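Skip to content
Home | About | Open days | Contact
Search this site... Go
2 min read

About Tollthorpe

We're a small robotics workshop in Sisthorpe, and we love having people over! Shanthi Sarkar started the place with one bench and a lot of borrowed tools, and Iresha Nanayakkara joined to run the open days. At the last one we had more than 210 visitors, and plenty of them stayed for the laundry demo.

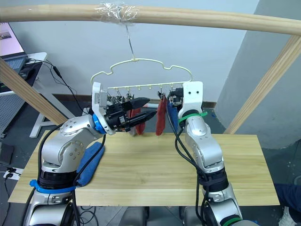
Cloth is hard for robots. It sags and swings and never hangs the same way again, so every run is a bit different - and that's exactly why we enjoy it. Our team will happily talk grippers, small hooks and clips with anyone, whether you're 3 or 93.

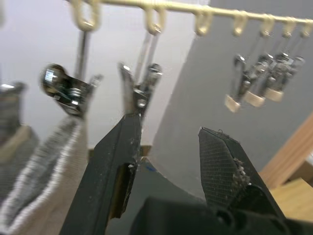

School groups can book a visit to the Jekar room, and Iresha likes to keep them to 23 so everyone gets close to the bench. Bring questions (the odd ones are the most fun). The next open day is in November, and Shanthi is already planning the demos.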